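Pralora Facilities Forum
Shared Spaces > Furniture and Furnishings
Thread: Tablecloths on the round tables — request for comments

Posted by T_Gundogdu (Moderator)
3/1/24

Members are invited to comment on the proposed standard for table coverings in shared rooms at the Benjelloun building. The current guidance permits a cloth on any round table but does not state how far it may hang, whether it must be fastened, or who is responsible for washing it. The draft reads as follows.

Section 4. Cloths on round tables shall hang no more than 9 inches below the edge. Patterned cloths are acceptable. Dishes left out for general use shall be plain and shall be returned to the cupboard at the end of the day.

Comments will be accepted in this thread. Members are asked to quote the sentence they are addressing.

Tuncay Gündoğdu
Shared Spaces Coordinator

Posted by reltden_office

Thank you for circulating the draft. Our office supports the section in general but objects to the figure of 9 inches. A cloth that hangs to that depth gathers in the lap of anyone seated and is pulled each time a chair is moved in. We adopted a shorter drop at Reltden in November and have received no complaints from staff. We would ask that the sentence read "shall hang only slightly below the edge."

Posted by M_Facilities_2

"Shall hang only slightly below the edge."

With respect, this wording cannot be enforced. One person's "slightly" is another person's 9 inches. A number is required. I have no strong view on which number is chosen.

I would also raise the matter of sizing. The round cloths in the supply catalog are 72 inches across. On our smaller tables this gives a long drop, and on the larger ones it gives very little. If the draft is adopted as written, some departments will need to hem cloths they already own.

Posted by benj_thirdfloor

The third floor wishes to register its disagreement with the entire section. The tables were purchased with a finished top which wipes clean in a moment. A cloth must be removed, washed, dried, pressed and put back. Our share of the laundry charge last year was $351, and the tables looked no better for it.

If cloths are to be permitted, we request that they remain optional and that the cost be carried by the department asking for them.

Posted by T_Gundogdu (Moderator)

In reply to benj_thirdfloor: cloths are optional under the present guidance and would remain so. The draft applies only where a cloth is in use. I will add the words "where provided" to the first sentence.

The question of cost is outside this section. Please direct it to the budget thread.

Posted by Zernetance_Rooms

We use a cloth in our room and would be sorry to see the practice discouraged. Ours is a pale one with small white dots. It is kept short, and the rest of the table is kept nearly clear, with one small white dish. We find that a light color suits the brown and gray planks of the floor, which can otherwise make the room feel rather dark. Two views are attached.
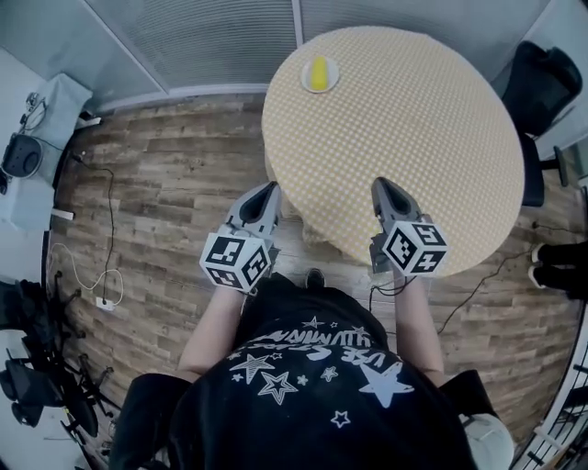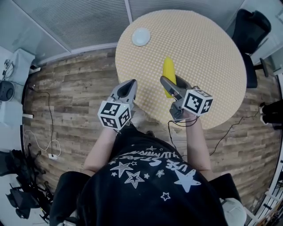
Replies and Further Discussion

Posted by M_Facilities_2

I am obliged to Zernetance_Rooms. The drop at the near edge in the first view is what I would call acceptable, and I would be content to see a figure chosen to match it. Could the cloth be measured?

On the matter of color, I must differ. Pale cloths show every mark. Coffee is the chief difficulty in our rooms, and we moved to a dark green for that reason.

Posted by Zernetance_Rooms

The cloth will be measured and the result posted in this thread. We accept that a pale cloth calls for more frequent washing. Ours is changed weekly and a spare is held in the cupboard.

Posted by reltden_office

May we ask whether the pattern makes the marks less noticeable? Our own cloths are solid white and we are due to replace them. An order of 400 is being prepared for all sites, and it would be helpful to settle the question before it is placed.

Posted by Zernetance_Rooms

In our experience a small pattern does help with crumbs and light marks. It does nothing for coffee.

Posted by benj_thirdfloor

The third floor notes that coffee may be removed from an uncovered table with a damp cloth.

Posted by T_Gundogdu (Moderator)

The third floor's position has been recorded.

The following changes will be made to the draft:

"Where provided" will be added to the first sentence.
The figure of 9 inches will be withdrawn until the Zernetance measurement is received.
The sentence on patterned cloths will stand.
The sentence on dishes has drawn no comment and will stand.

Departments holding cloths that exceed the new length may continue to use them until they are worn out — hemming will not be required. The order described by reltden_office should be held until the revised section is posted.

Posted by M_Facilities_2

Agreed on all points. I would ask only that the revised section state whether the drop is to be measured with the cloth centered.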